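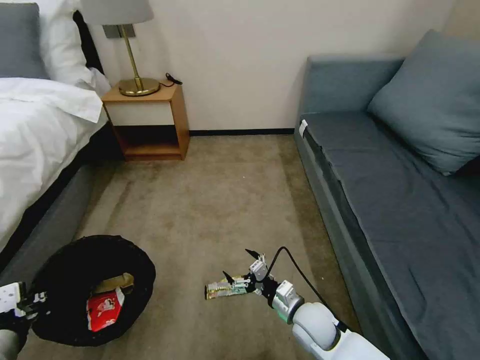

The Jellgate build entered its second stage this winter. The purpose of this post is to set out the present condition of the machine, the changes made to it since the last report, and the work that remains. Readers who are new to these pages should know that Jellgate is a private project. It is carried out partly in my home and partly at the Ebihara shared workshop, where the heavier cutting and drilling is done. It has no sponsor and no product is planned.

The task chosen for this stage is floor pickup in a furnished bedroom. The machine is to find light household trash on the carpet, take hold of it, and place it in a basket kept on the floor by its left side. The bedroom was selected over the workshop for practical reasons. Workshop floors are hard and evenly lit, and a gripper tuned there will often fail at home. Carpet gives under the fingers, hides the lower edge of a flat object, and changes its look with the direction of the vacuum.

Work on the arms was completed at Ebihara under the supervision of Daichi Aoki, who holds the keys to the machine shop and who insisted on a full check of every fastener before the arms were moved. The shoulder brackets were remade after the first pair was found to be out of square. The new pair was cut from one piece of stock and drilled together, and the error has not returned. Total shop time charged to the project now stands at 174 hours, a figure which includes the rejected brackets and a long evening lost to a stripped thread.

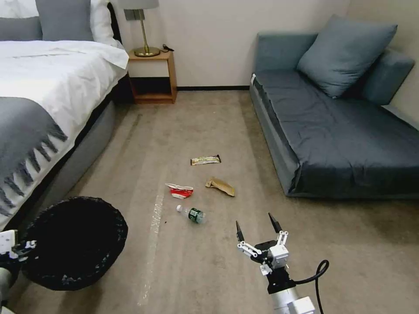 Chiharu Koyama
Project owner and lead builder, Jellgate

The test objects are ordinary trash: snack wrappers, a paper bag, a small plastic bottle. Each presents its own difficulty. A bottle rolls when the first finger touches it, so both fingers must close at the same rate. A crumpled bag is easy to hold but is hard to let go of cleanly, and may catch on a fingertip on the way out. A flat wrapper is the hardest of all. It offers almost no edge, and a gripper that comes in too high closes on air, while one that comes in too low presses into the carpet and trips the force limit.

The following rules have been adopted for all sessions in the bedroom:

The stop button is held by a person for as long as the arms have power.
No one enters the reach of the arms, set at 60 cm from either shoulder, during a run.
Arm speed remains at the low setting until the full path has been rehearsed.
Loose bedding is tucked back before power is applied.

The last rule was added at the request of Mayu Nagano, who assists with testing and who has a low opinion of fringed blankets near moving parts. Her view was accepted without debate.

Control is handled by Irura, the small program I have maintained since the first stage of the project. Irura takes the view from the head camera, accepts a target marked by the operator, and plans the approach of the chosen arm. The operator may take over at any point. At present the operator takes over more often than I would wish, most commonly during the last part of the approach, when the hand itself begins to block the view of the object. A second camera at the wrist would address this. The mounting holes are present on the new wrist plate, but the wiring is not settled, and I am unwilling to add to the cables before the existing ones are properly routed.
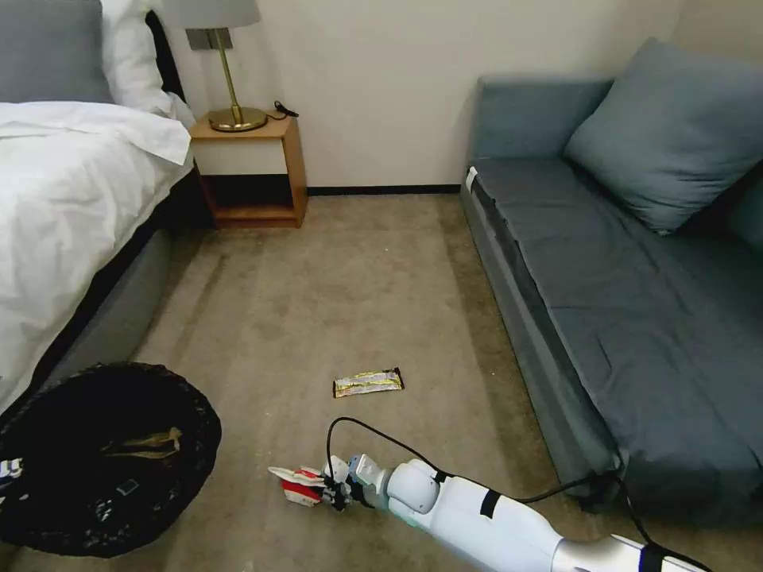 Can a home-built arm pick a flat wrapper up off carpet?

It can, provided the fingertips are thin and the approach is slow. Our best results came from setting one fingertip down beside the wrapper, sliding it in along the pile, and closing the other finger over the top. Blunt or rubber-capped tips push the wrapper along the floor.

Fingertips have accordingly received more attention than any other part. The current set follows the Ikeditz pattern, a drawing passed to me by Yuto Katayama, with a narrower point than the drawing calls for. Four sets were made. Two were spoiled in finishing, when the points were taken too fine and bent under a light load. The lesson has been written on the lid of the parts box.

Cable routing is still the weakest area of the design. The gripper cable runs outside the arm in an open loop, which gives the wrist its full turn and also gives the cable every chance to snag. A sleeve was tried and removed, as it stiffened the loop and pulled the wrist off its mark. A spring clip near the forearm band is the next thing to be attempted. If that does not serve, the cable will have to go inside the arm, and this would mean taking apart a joint that I have only recently persuaded to run quietly.

Placement in the basket was expected to be simple and has needed more care than planned. The basket is soft and shifts when the hand brushes the rim. Release must take place above the opening, with a short pause before the arm withdraws, or a light wrapper will follow the fingers back out. The pause is now a fixed setting in Irura and should not be shortened by users of the shared copy.
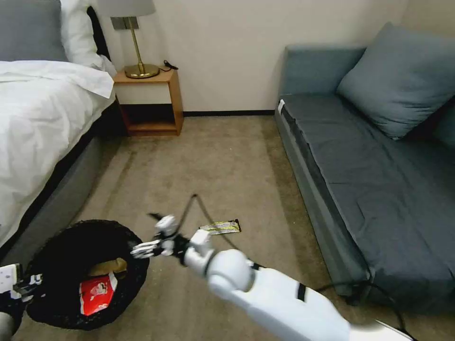 Right hand at the basket, with a snack wrapper on the carpet beyond.

Work planned before June is as follows. The spring clip will be fitted and tested. The force limit will be raised slightly for carpet and kept as it is for hard floors, with the setting to be chosen by the operator at the start of a session. The drawings for the shoulder brackets will be redrawn in a form that others can use – the present sheets carry several corrections in pencil, and two of those corrections disagree.

Requests for the drawings should be left in the comments below. Parts cannot be supplied.

Posted 2023-03-11

Shares: 60
Comments: 4

Xuân Hồ
Thank you for the note on the fingertips. Mine have rubber caps and do exactly what you describe, the wrapper just travels across the room. What did you use to thin the points?

Chiharu Koyama
A fine flat file, by hand, with frequent checks against the drawing. A belt sander was used on the spoiled sets and I do not recommend it.

Yuto Katayama
Glad the pattern was of use. Please send me your narrower version when you redraw the brackets, I would like to try it on a smaller hand.

Mayu Nagano
I stand by what I said regarding the blanket.

Contact | Copyright Chiharu Koyama | Back to top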